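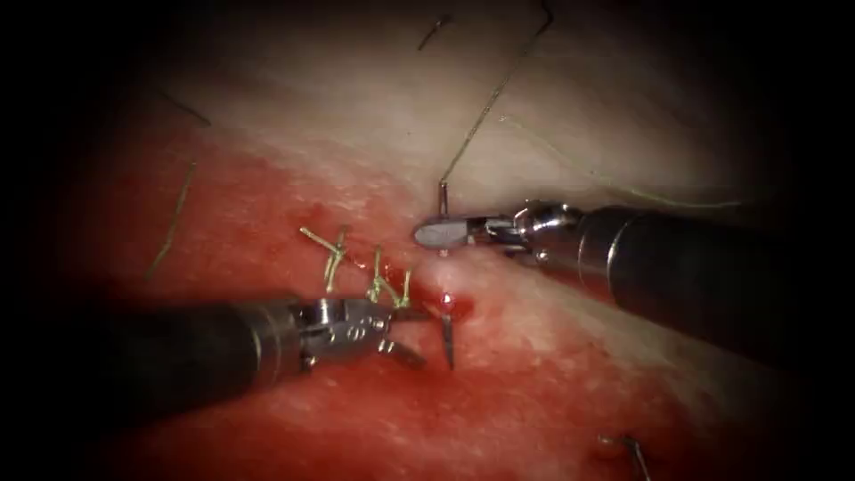 3.2 Suture placement at the tissue margin

Fig. 4. Short row of stitches at the boundary between red, fine-grained tissue (lower left) and the paler membrane. The curved needle is held at the right; its dark thread runs upward across the membrane.

Closure was analyzed at the margin between the two surfaces, where bite depth is hardest to keep even. The membrane is the thinner layer and tears under lateral load, so entry points on that side were placed farther from the edge than those on the red side. Spacing between neighboring stitches was measured along the margin - not along the straight line joining the first and last knots - following the convention of Kováčik and Procházka.

The Saltska series contains 149 closures, from which more than 300 stitch intervals were scored. Two readers (Kao and Thorlacius) marked entry, exit and knot position independently, and intervals on which they disagreed were read again by Nina. Knotted clusters such as the one near the center of Fig. 4 were scored as a single position. Six closures were left out of the spacing analysis because the margin could not be traced over its full length. Thread tension was not scored. Results by closure length are given in Section 3.3.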